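Four months with the Wusik line

I've been meaning to write this up since February, when the Wusik cell went in at Rudeck and the whole joinery shop stood round it with mugs of tea pretending to be busy.

I love it. I'll get that out of the way! It does the lifting, the turning and the first sanding pass, and it gets through more than 2,000 shelf boards in a good week. My shoulders used to do a fair share of that, and by four o'clock they let me know.

What it changed for us

Two of us used to feed the old sander all day. Normunds Rebane was one and I was the other, and we'd swap ends at lunch for a bit of variety. Now he sets up the jobs and looks after the grippers (the pads get chewed up at the tips, so he keeps a drawer of spares), and I do the grading, a job I'd wanted for years and never had the time to learn properly.

Līga Baranauskienė taught me. She has 28 years of timber behind her and reads a board like other people read a bus timetable. Her first lesson was to stop hunting for knots and follow the lines - where they run straight, where they arch, which way the arches point. That tells you which face goes up on the shelf.

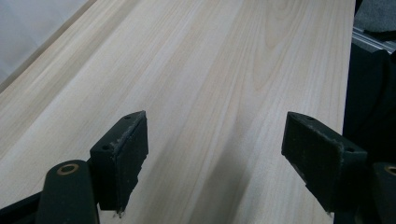
The bits I'm less sure about

The noise is different. The old sander roared and you could shout over it, but the new cell hums and clicks, and we talk less than we did. We've started taking our break together on the Siliña side of the yard to make up for it.

The screen is also a pain with dusty fingers, and every change of board width still means going through 2 menus when one would do. Normunds has written to the suppliers. I've asked for a stool.

Next up is the Paturari order, all long boards, and I can't wait to get my hands on them.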